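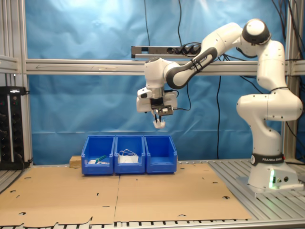

Guardar as ferramentas de jardim penduradas na parede é um mau hábito. Ocupa a parede inteira, obriga a furar e deixa de fora o que mais se perde: etiquetas, arame, luvas, bicos de rega. Três caixas de plástico azul em fila, em cima de um cartão aberto, servem melhor a maioria dos quintais do que um painel de ganchos. O cartão apanha a terra e troca-se quando está sujo.

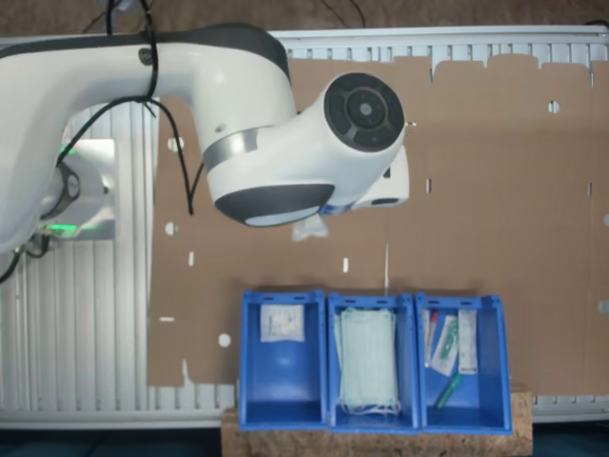
Leretby, junho

Gastei 26 euros num painel e usei-o 7 meses. Os ganchos caíam com o peso da tesoura de poda e eu acabava por deixar tudo no chão. Hoje só penduro a pá e o ancinho. O resto vai para caixas sem tampa, porque uma tampa é mais um motivo para não arrumar.

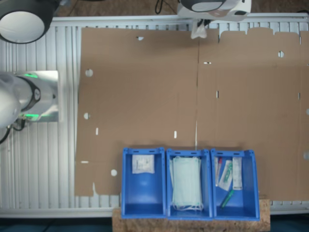 Armelle Bouvier escreveu-me a discordar: diz que as caixas abertas se enchem de tralha em duas semanas e que um gancho, pelo menos, só aceita uma coisa. Tem alguma razão. Continuo a preferir despejar uma caixa duas vezes por ano a voltar a furar a parede.

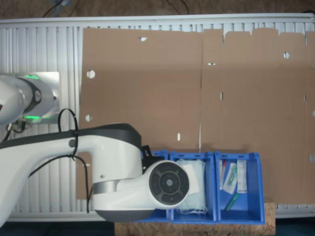 E as ferramentas de corte?

Essas ficam à parte, limpas e oleadas, numa prateleira alta. Aí não facilito.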